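May, late. Past ten pm and still at my desk so this will be short, or it won't, we'll see.

Baltasar finished the count this afternoon. 1,327 usable episodes. We threw out 274, mostly the early ones from before Emiliano fixed the clock drift between the two arms. I was sulking about losing those but he's right, they were teaching the thing to lag. Fermín wants to keep them in a folder "just in case". Fine. Disk is cheap.

Main thing today: the reset question. Argued about it all through lunch. My position is that screwdriver-into-tray is too easy if the handle always points to the back wall, and the policy learns a place on the table and never learns the tool. Brodie says start there, get it boring, then rotate. So we agreed on blocks. 200 episodes handle to the back, then 200 turned, then mixed. Same start pose for both arms every time. Wrote it on the whiteboard and somebody had already leaned on it by three.

Start state for the first block, tray and screwdriver where we want them:

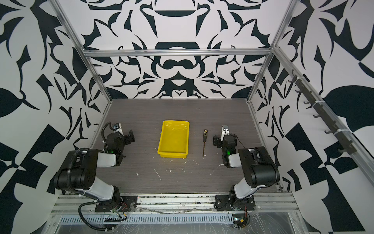
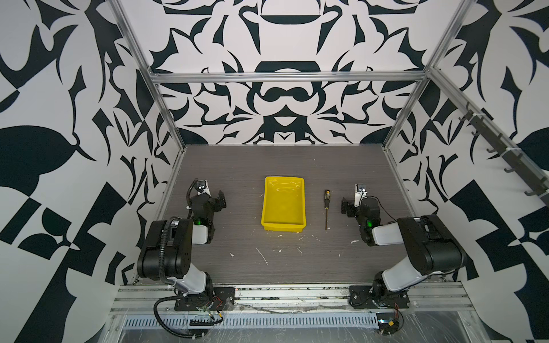 Then the wallpaper fight again. Kimarside people ran theirs against plain gray walls and got lovely curves, and then it fell apart the minute they moved the rig to another room. So my bet is loud walls now, less pain later. Swap the print every block. Braulio thinks the pattern just eats capacity and we'll need twice the data. Maybe. We have no proof either way, wich is why it's worth doing and I should stop getting so worked up in meetings.

Numbers from the small run, writing them down before I lose the napkin: 11 clean placements before the first bad one. Better than last week by a lot. The miss was the same old miss, left arm drifts in early when the right one should be doing the work. Two arms trained on one stream and the idle one gets ideas. Emiliano suggests masking the loss on the idle arm. I'd sooner record more demos where the left arm plainly stays put and see if it picks up on that. Cheaper to try his first though. Ugh. Ok, his first.

Note to self, the wrist views matter more than I gave them credit for. Blanked them out in one eval and it went completely dumb near the tool, fine up to there. Blanked the fixed view instead and it hunted around but mostly got there. Need to do this properly, same start poses, same seeds, not me poking at it at 6 pm with a sandwich. Put it in the Palma draft as a table or don't put it in at all.

Draft is in bad shape btw. Intro reads like a grant. Section 3 has Udel spelled two ways. Fermín has the figures, I have the text, nobody has the related work. Ask Braulio nicely.

Also Iltier emailed asking when they get the checkpoint. Didn't answer. Tomorrow.

Tommorow list: idle mask run overnight, start it before I leave this time. Turned-handle block, Brodie on the leaders, me on notes. Vacuum the table. Call mom back.

Eyes hurt. Bed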